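The first budget Léonie Roussel drew up for Somdale had one line for the robot arm and one for everything else. The second line was far too small.

Somdale fits out furnished apartments, and it wanted an arm that could clear small items off sofas and tables between tenants. Roussel, who runs purchasing, asked three suppliers for prices in September. Asante came in lowest on the arm but charged separately for the gripper, the stand and training. Hollura's price was higher and covered all of it. Once the extras were added, the gap between the two was 7 percent.

She bought neither right away. Instead she paid for 26 hours of simulation, with an arm and furniture laid out on screen, to find out what reach the company would need.

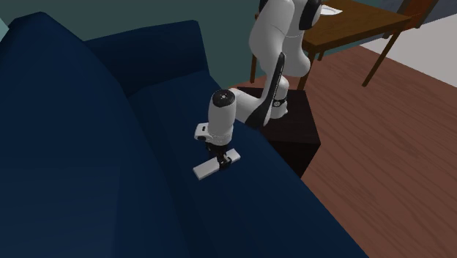

Simulated pick: the gripper lowered over a pale bar on a sofa seat.

The simulation work changed the order. Of 71 layouts tried, the fixed stand suited fewer than half, mostly because large sofas put the far cushions out of reach. Roussel moved money from a longer service contract to a wheeled base, and dropped a second gripper that had been on the list from the start.

Her plan now covers 5 years. Spare fingertips, software fees and floor repairs each have their own line – the last one at the request of the apartment owners. Staff time is in there too, at full cost.

Hisex, a smaller firm that rents arms by the month, has since made an offer of its own. Roussel is weighing it for the first year only. "Renting costs more per month, and I can send it back," she says. The decision is due before the next budget round.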